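스켈릴 체험 키트를 빌려 쓴 지 2주째다. 만델에서 내놓은 이동 로봇 대여 상품인데, 홍보 문구로는 "실내를 알아서 익히고 알아서 돌아다닌다"고 한다. 알아서라는 말이 두 번 들어간 제품치고 내 손이 안 가는 걸 본 적이 없다.

설치에는 40분이 걸렸다. 설명서는 얇고 번역투다. "로봇을 넓은 마음의 장소에 두십시오"라는 문장을 한참 들여다보다가 휴게실로 정했다. 우리 회사에서 마음까지는 몰라도 면적은 제일 넓은 곳이다. 탁구대도 있고 벽 쪽으로 긴 의자와 나무 테이블도 있으니 길 찾기 시험장으로 나쁘지 않다.

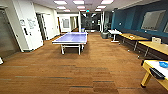 지도 만들기는 의외로 잘한다. 한 바퀴 돌고 나면 앱에 평면도가 뜨는데 벽과 기둥은 꽤 정확하다. 문제는 탁구대다. 앱은 이걸 다리로만 인식해서 그 밑을 훌륭한 지름길로 여긴다. 금지 구역을 손으로 그려 넣으면 해결되지만, 저장 버튼을 두 번 눌러야 저장된다. 한 번 누르면 저장된 것처럼만 보인다. 이걸 알아내는 데 오후 하나를 썼다.

탁구공처럼 작고 낮은 물건에도 약하다. 고객지원에 문의했더니 Emmanuel Shemweta라는 담당자가 월요일에 답을 줬다. 바닥 감지 민감도를 3으로 올리라는 거였다. 올렸더니 이번에는 카펫 무늬의 회색 줄 앞에서 공손하게 멈춰 선다. 다시 내렸다.

그래도 반납하기는 조금 아쉽다. 전에 써 본 Saxena 제품은 문턱만 만나면 재부팅했는데 이쪽은 적어도 자기가 어디 있는지는 안다. 대여료가 지금의 반값이면 한 달 더 빌리겠다. 다음 주에는 복도까지 내보낼 생각이다.

최근 글
Saxena 충전 거치대, 두 달 사용기
Stekarthorpe 센서 묶음 개봉
9월에 산 것과 후회한 것

검색어를 입력하세요 검색

문의는 방명록으로 | 무단 전재 금지 | 맨 위로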